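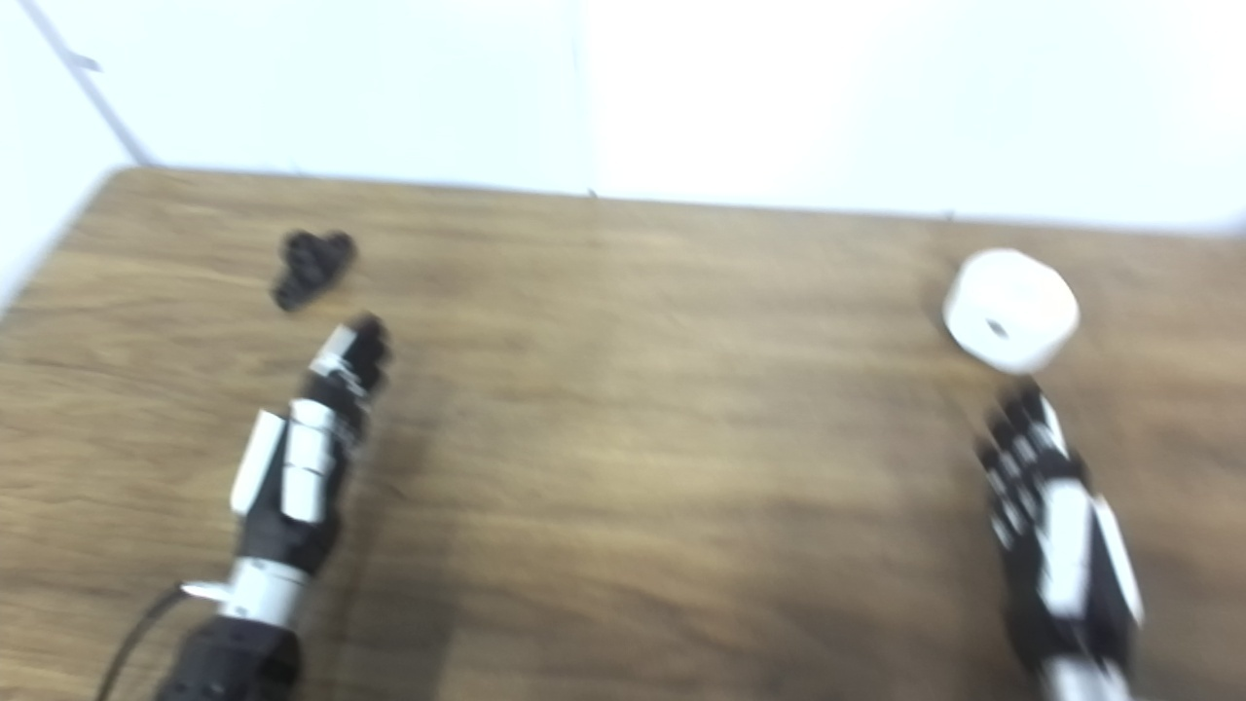 Brown wooden tabletop against a white wall.

Refinishing a wooden tabletop with hardwax oil

Written by Jiahui Kong. Last revised 23rd November.

This page covers taking a worn indoor tabletop back to bare timber and finishing it with two coats of hardwax oil. It applies to solid wood and, with the care noted under Sanding, to veneer. It does not cover French polish, outdoor furniture or tops with a painted pattern.

Working time is one day for stripping and sanding, then two evenings for the oil. The table is out of use for longer than that, as the finish needs time to harden.

Materials

Random orbital sander with dust extraction
Abrasive discs in 80, 120 and 150 grit
Cork block and sheet abrasive in the same grits
Cabinet scraper, sharpened
Hardwax oil, clear satin
White non-abrasive pads
Lint-free cotton cloths
Vacuum cleaner with a brush head
Nitrile gloves, dust mask rated for fine wood dust

I use Rimano clear satin on most tops and Dulberg discs on the sander. Other makes will do, but do not mix brands of oil between the first and second coats.

Identify the old finish

Test on the underside or the inner face of a leg. Put a few drops of methylated spirit on a cotton bud and hold it against the surface for a minute. If the finish softens and goes sticky, it is shellac. If nothing happens, try cellulose thinner in a fresh spot. Softening indicates cellulose lacquer. If neither has any effect, assume polyurethane or a factory-cured coating.

Shellac and cellulose clog discs quickly and are better taken off with a scraper. Polyurethane can be sanded directly. Wax must be removed with white spirit before anything else is done, or the sander will drive it into the grain.

If the table is old and any part has been painted, test the paint for lead before sanding. My own kitchen table came from a house in Dirkdale with 1916 pencilled under the rail, and the legs tested positive. I left the legs alone and refinished only the top.

Solid or veneer

Look at the end edge. On solid timber the growth rings visible on the end carry over into the lines on the top. On veneer they do not, and a thin line is often visible just under the surface. Edge banding can hide this, so check the underside as well. If the grain pattern there bears no relation to the pattern on top, treat it as veneer.

Sanding

1. Remove the top from the frame if the fixings allow. Note which screws came from where, as the lengths often differ.

2. Scrape off loose or soft finish, working with the grain and holding the scraper at a slight forward lean.

3. Sand at 80 grit until the old finish has gone. Keep the sander flat and moving, at a hand's width every two or three seconds. Do not tilt it to chase a stain. On veneer, omit this grit and start at 120.

4. Vacuum the whole surface. A stray 80 grit particle under a finer disc leaves curled scratches that only show once the oil is on.

5. Sand at 120, vacuum, then sand at 150. Stop there. Hardwax oil has to soak in, and a surface taken much finer will not accept it evenly.

6. Finish by hand with 150 on the cork block, in straight strokes along the grain. Ease the sharp edges with two light passes.

Check the result with a torch laid almost flat on the surface. Swirl marks appear as short arcs. If there are any, go back one grit over the whole top, not just the marked area.
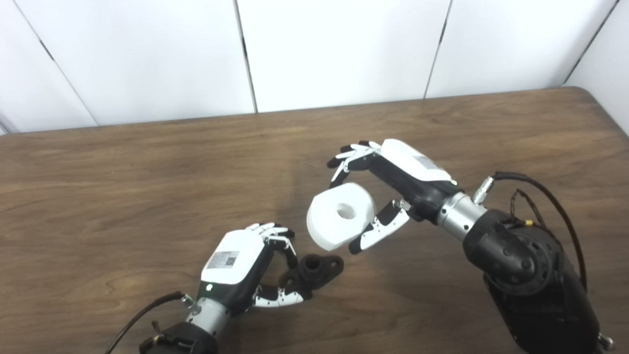
White foam block with a round hole, held over the brown tabletop.

Applying the oil

The room should be between 15 and 25 degrees and free from draughts. Stir the tin thoroughly with a flat stick - do not shake it, as this traps air. Stir again every ten minutes while working.

Pour a small amount on to the wood and spread it with a white pad. Work it in with circles first, then level it with long strokes along the grain. The coat should be very thin. One litre of the oil I use covers about 12 square metres with two coats, so a table for six needs far less than people tend to buy.

Leave for ten minutes, then wipe off everything that has not soaked in. The surface should look damp but show no pooling when viewed from the side. Excess oil left at this stage dries tacky and has to be scraped off.

Allow 12 hours before the second coat. If the surface feels rough, rub it lightly with a clean white pad and wipe away the dust. Apply the second coat more thinly than the first.

Oily cloths can catch fire by themselves. Spread them flat outdoors to dry, or soak them in water and seal them in a metal tin. Do not leave them bunched up in a bin.

Curing

Light use is possible after two days. Keep water and hot dishes off for two weeks. A test piece I finished in July hardened noticeably sooner than the table did in winter.

Faults

Patchy sheen: usually too little oil in the thirsty areas. Apply a thin third coat to the whole top.

White ring: moisture under the surface. Leave for several days before treating, as many rings fade. If it remains, rub with a white pad and a few drops of oil.

Sticky after two days: excess oil. Rub down with a white pad dampened with white spirit, wipe dry and leave in a warm room.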